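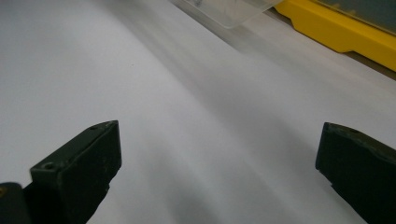

Chamado 129 - Bancada de separação, linha Pagano
Aberto por: Elisa Costa
Prioridade: média (pedi alta, baixaram)
Estado: em aberto

qui, 29 de novembro

Problema: garra larga as peças pequenas a meio caminho da caixa. Só nas pequenas. As grandes vão bem.

Já feito:
- reiniciar o controlador, 3 vezes. Igual.
- limpar as pontas dos dedos com álcool. Melhorou um pouco, depois voltou.
- apertar os parafusos dos dedos. O da esquerda tinha folga, o da direita não.
- baixar a velocidade. Cai menos, mas aí a Drandholm reclama do ritmo.

Em 100 ciclos de teste caíram umas 3 peças por minha conta, mas no turno da tarde dizem que é bem mais. Ninguém anotou. Por favor anotem.

10:40 - Resposta suporte Flandetti: verificar a força de fecho, perfil "peça leve". Verificado, está no perfil certo. Pedem o registo do controlador, enviado.

11:15 - Perguntam se o tampo é o original. É o branco, de sempre. Desde outubro que não se mexe na bancada.

13:30 - Troquei a ordem das peças no programa Sketby, pequenas primeiro. Sem diferença nenhuma. Voltei ao que estava.

Nota à parte, para quem decide e não para o suporte: desde que a célula entrou o pessoal da separação passou a "supervisão". Na prática ficam de pé ao lado a apanhar o que cai e a carregar no botão de retomar. Antes faziam a caixa inteira e sabiam de cor onde ia cada coisa, agora perguntam ao ecrã. Duas pessoas já me pediram para voltar à embalagem manual. E o tempo de paragem conta no turno delas, o que não é justo, já disse isto na reunião e fica aqui escrito tambem.

14:50 - Flandetti propõe pontas com borracha mais macia. Prazo de entrega não sabem. Pedi por escrito.

Enquanto isso: peças pequenas à mão, célula só com as grandes. Quem fizer à mão regista como produção e não como paragem, o codigo está na folha do turno.

Falta:
- confirmação do prazo das pontas
- alguém da Flandetti ver isto ao vivo, por telefone não chega
- contagem das quedas no turno da tarde

Não fechar o chamado sem falar comigo. O anterior foi fechado sozinho e tive de abrir tudo outra vez.

E. Costa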